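Posted 5/9/26 by Raymonde Melnyk

Have you ever taught a puppy to sit? You show it, you help it, you do it again (and again!). My team teaches a robot a bit like that, and I think it's the best job ever. Our robot is called Turkilon, and it has two arms and no clue what a toothbrush is for.
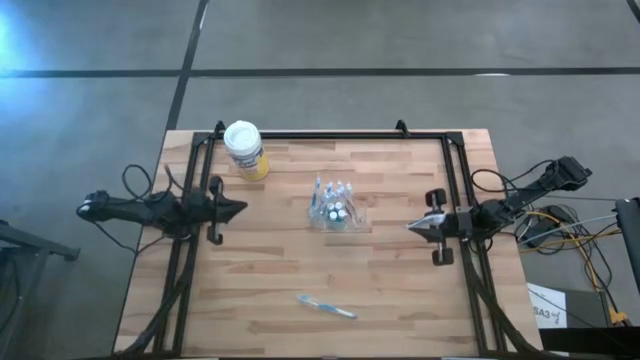

Our way of teaching is called "learning from demonstration," a fancy name for copying. A person works the robot's arms while a computer saves every little move. Then we do it over with things in new spots, so the robot can't just learn one path by heart. A toothbrush lying at a slant, for instance, makes the gripper come in at a different angle than a straight one would. Try it with your own fingers!
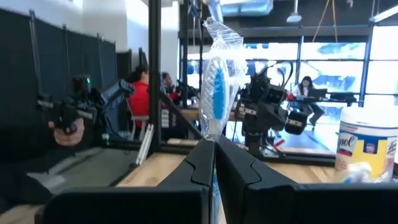

How many times do we have to show it? We started with 200 turns and Turkilon was terrible. By the end of February we had 1,501 saved, and my friend Finell wanted cake for every hundred.
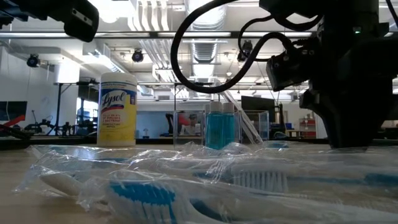
Next the computer hunts for patterns. It compares what the cameras saw with how the arms moved, and it makes a guess: "When things look like this, I should move like that." Clear plastic is tricky for cameras, so those guesses can be pretty wobbly.
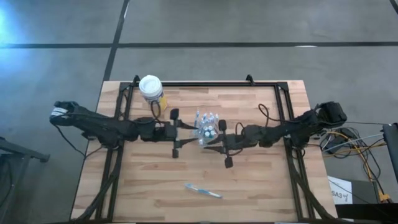
Then comes the test, hands off! Our program Juvia runs the arms by itself and we keep score. Last time it got 881 tries right, and Zacharias did a dance. Now we want to know if it can learn the same job from fewer turns.

Questions? Ask a grown-up to help you write to Raymonde. © Turkilon Kids' Pages | Back to top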